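### 4.2 Paid search campaigns and landing pages

We compared two ways of bidding for search ads. The first group of 17 small firms set the bids by hand, as was done by Qistina Sembiring at Otano. The second group of 39 firms used the automatic rules of Nideo. All campaigns ran through July.

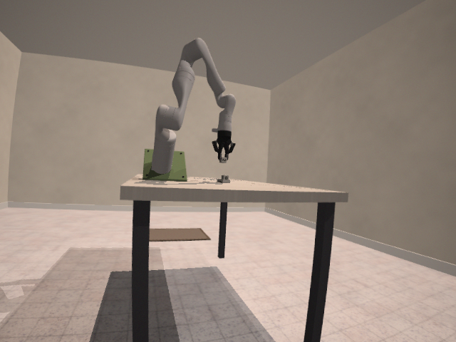 *Figure 3a. Robotic arm (rendered).*

The cost per click was lower in the second group, but the difference became small when we removed the brand keywords. Firms with a very narrow list of keywords, for example Gistton, gained almost nothing — their ads had few competitors from the beginning. 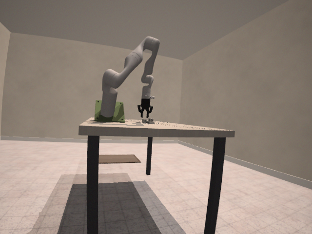

*Figure 3b. Arm and gripper over the table.*

We also asked the firms how often they changed the ad text. Roughly 30 percent had not changed it during the campaign. Slavica Stan coded these answers, and Ngui was excluded for missing data.

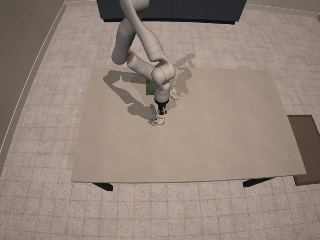
*Figure 3c. Table seen with the arm reaching down.*

The time on page is reported in Section 4.3, together with the 2 models of conversion.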